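Section 4. Planning Your Order

Read this section before you request a quote for the Mumine hand-held gripper kit. It covers what to order, how many units to budget for, and what the room needs. Charging and first power-on are covered in Section 5.

4.1 Decide how many grippers you need

1. Write down how many people will be collecting at the same time. Order one gripper per person.
2. Add one spare for every 4 grippers in use. If you have fewer than 4, still order one spare.
3. Decide whether any task needs two hands. Each two-handed operator needs 2 grippers, and the pair must be ordered together so that they are matched before shipping.

Note: Grippers bought separately can be matched later, but the work is done at the Zumance service desk and is billed by the hour.

4.2 Set the budget

1. Start with the unit price on your quote and multiply by the count from 4.1.
2. Add finger pads. Pads are a wear part and are not covered by the warranty. Allow 310 dollars per gripper for the first year.
3. Add storage. Recordings fill a drive faster than most first-time buyers expect, so buy the larger drive if you are choosing between two.
4. Add operator time. In most projects this line ends up larger than the hardware.
5. Keep the shipping case. Returns sent in other packaging are charged a repacking fee of 100 dollars.

Caution: Do not order third-party pads to save money. Pads of the wrong thickness change how the fingers close, and recordings made with them may have to be thrown out.

4.3 Check the room

You do not need a dedicated lab. An ordinary office with desks and chairs will do for most tabletop tasks, and the money saved on a room is better spent on operator hours.

1. Walk the route the operator will take with the gripper held out in front. Move chairs that block it.
2. Look at the ceiling lights and any windows from the working position. The lens is very wide and takes in both.
3. List shiny counters, desks, and walls. Budget for matte covers if the task happens on one of them.
4. Tell everyone who shares the room when recording is planned. People well behind the work area will still be in view.

Gripper in hand, two positions in a shared office:
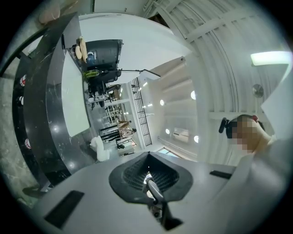
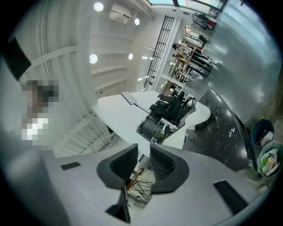 Matěj Murín wrote in after the first edition of this guide to say that the spare count was too low for his team. Two grippers went back for service in the same week of August, and with a single spare one operator had nothing to do. He now plans one spare for every two in use and cuts the storage line to pay for it — old recordings go to a slower, cheaper drive at the end of each month.

We have left the count in 4.1 as it is. If your schedule has no slack, use his.

4.4 Place the order

1. Send the completed planning sheet with your purchase request. Orders without it are held.
2. For delivery to more than one site, list each address on its own line with the number of units.
3. Confirm the plug type for the charger.

Note: Customers supplied through Udunon or Butkienė should send the sheet to the reseller. Lead times are set by the reseller and are printed on the quote.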